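How to Run the Simulated Arm Demo at the Kundaddale Open Day

These steps cover the yard demo at the Resano stand. One session takes 25 minutes with setup. The whole thing runs in simulation, so visitors can take the controls without a safety briefing.

1. Start the Hirkow workstation and load the yard world. Wait until both side screens show a picture before you let people in.

2. Open the gripper fully. Put the close view on the left screen and point out the two fingers first.
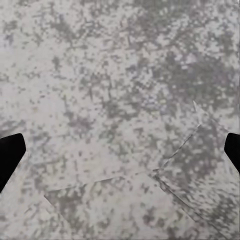

Close view with the gripper open. The thin folded sheet is hard to pick out against the gray.

3. Let the visitor move the arm a little in each direction. Keep the speed at 2. People push the stick too hard on the first try, and at higher settings they lose track of where the arm is.

4. Switch to the wide view. Explain that the arm, the lawn and the fence are all drawn by the computer, and that the controls stay the same.
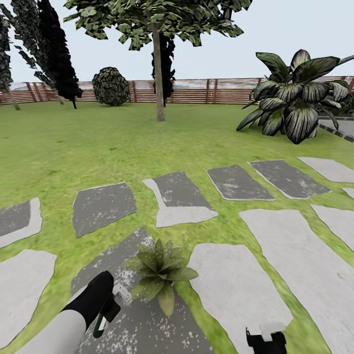
Ask the visitor to line up on the plant slowly and stop short of it. Ruba Sleiman ran this part in March and had 158 people through before lunch. If the line gets long, skip the second try and move on.

5. Go back to the close view for questions. The most common one is how the arm judges distance on a plain speckled surface. Say that this demo leaves the judging to the person at the stick.

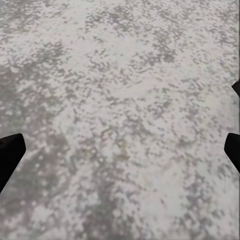 Graciela Barrientos: We did this with a school group and the kids kept asking to go faster. We gave each pair 2 minutes and swapped. I would put the speed setting on a card by the stick.

6. Reset the world before the next visitor and check that the gripper is open again.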